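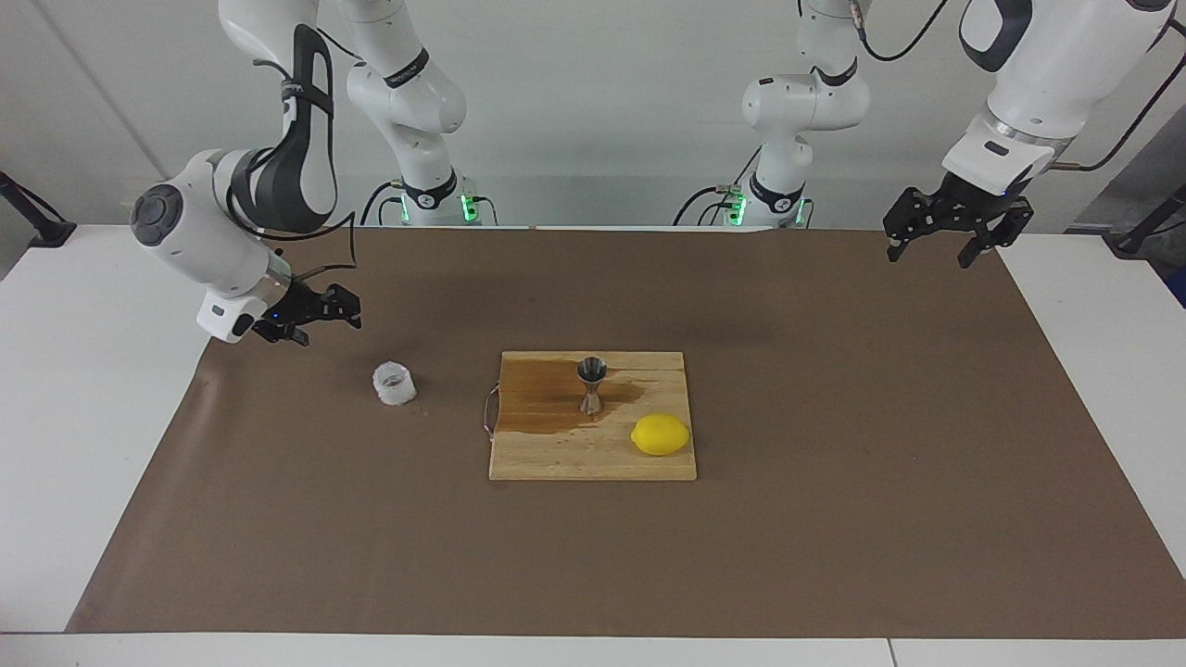 Bench two at the Polard open day: jigger, lemon and small cup on brown paper under the two arms.

Polard Automation Forum > Events and Visits > Open day in May: reports and comments

polard_events
Members who attended the open day are invited to post their observations in this thread. The organizers recorded 784 visitors across all benches. Comments on the beverage preparation bench are particularly welcome, as the program for the autumn session has not been settled. Please keep remarks to the demonstrations themselves. Questions concerning parking and registration should be directed to the visits desk.

northbay_controls
I attended the morning session with a group from our plant. The bench was well chosen. Visitors who do not work with automation understand what a jigger is for, and they could follow the task without a lecture. I would ask that the printed sheet list the objects in use and the order of the steps. Ours gave only the title "Bench two, bimanual handling."

Gralov_training_dept
The Gralov training department concurs with the request for a fuller sheet. We must, however, register a reservation about the choice of task. Our trainees handle cartons and trays. A jigger on a cutting board is pleasant to watch, but it did not help them judge whether a similar cell would suit their own line. The Primetti bench next door, with its 300 gram cartons, was of more practical use to them.

tessellate
I respectfully disagree with the previous post. A carton has flat sides and is forgiving to grip. A metal jigger is narrow at the waist, and a lemon is rounded and smooth. If the purpose of an open day is to show what a two-fingered gripper must contend with, these are better objects.

Gralov_training_dept
The point about grip is accepted. Our concern was relevance to the audience, and it stands.

quillwork_48
Was any consideration given to the cutting board? It has a large dark brown stain, and the jigger was standing in the middle of it. From the second row I found it difficult to tell where the base of the jigger ended. A clean board would serve the audience better.

northbay_controls
I would leave the board as it is. Kitchens and workshops have stained boards, and a demonstration on spotless surfaces tells a prospective buyer very little.

quillwork_48
A prospective buyer also needs to see the demonstration. I suggest a clean board for the public session and the stained one for the technical session.

maksymiv_line3
Two practical matters from the Maksymiv delegation. First, the viewing line was set 70 inches from the table, and those at the back saw mainly the upper parts of the arms. A raised step or a screen would resolve this. Second, the host quoted a figure of 4000 cycles without stating whether it referred to the grippers or to the complete arms. We would be grateful for clarification in writing.

polard_events
Thank you for these comments. The figure of 4000 refers to gripper cycles between inspections and will be stated as such on the revised sheet. The sheet will also list the objects and the sequence of steps. The viewing distance is fixed by our site rules and cannot be reduced, but a raised step has been requested. The proposal for two boards has been passed to the bench team.

tessellate
Will the lemon be retained?

polard_events
The object list for the autumn session remains open. Members may submit proposals in this thread until the end of the month.

Gralov_training_dept
We propose one small carton and one shallow tray, in addition to the present objects. Dimensions will follow by message.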